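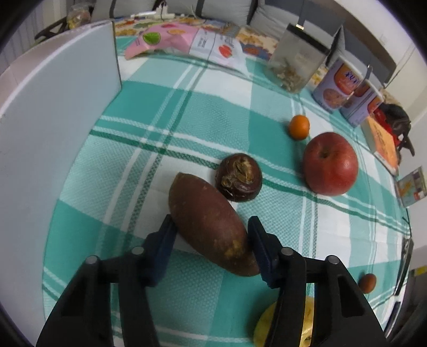 4. Setting Up Root Vegetable Storage

This section covers preparing the Kikberg cabinet for sweet potatoes and other roots. Complete Section 3 (leveling and door alignment) before you begin. The cabinet must stand empty with the power switched off.

4.1 Installing the drawers

1. Slide the lower drawer onto its rails until both catches click.
2. Install the upper drawer the same way. The vent slots face the back wall.
3. Pull each drawer out to the stop and push it back. If it binds, loosen the rail screws a half turn and repeat.

Note: Drawers from the older Muriithi cabinet fit the rails but block the rear vent. Do not use them.

4.2 Setting temperature and humidity

1. Switch the power on and wait for the ready light.
2. Press MODE until ROOT shows on the display.
3. Hold SET until the temperature flashes. Choose the value for your crop from Table 6.
4. Fill the water tray to the line and close the door.
5. Leave the cabinet running for 9 hours before loading.

The display may show code 1313 during the first run. The code means the humidity sensor is warming up — it clears without any action.

CAUTION: Do not set the cabinet below the minimum listed for sweet potatoes. Chilling damages the flesh and may not show on the skin.

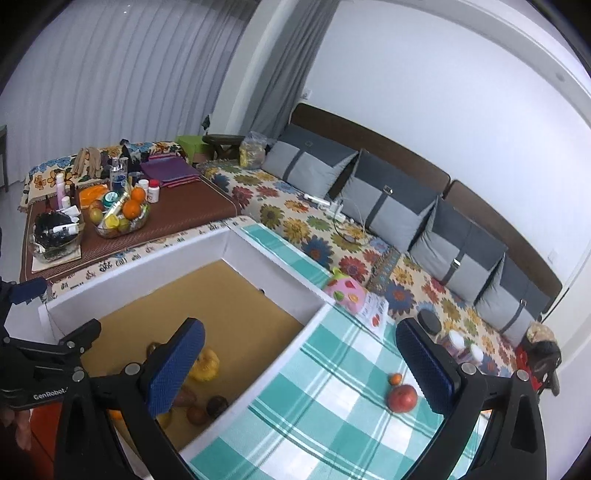
4.3 Loading

1. Sort out roots with cuts, soft spots or mold. Store only sound ones.
2. Brush off dry soil. Do not wash.
3. Place roots in a single layer, leaving the vent slots clear.
4. Keep apples and other ripening fruit out of the cabinet. The gas they give off can cause roots to sprout.

Freshly dug sweet potatoes need curing first. See Section 5.

4.4 Routine care

Check the drawers every 2 weeks and remove any root that has softened. Empty and wipe the water tray at the same time. Replace the fan filter after 3,000 operating hours, or sooner if the FILTER light comes on.

CAUTION: Unplug the cabinet before removing the filter cover.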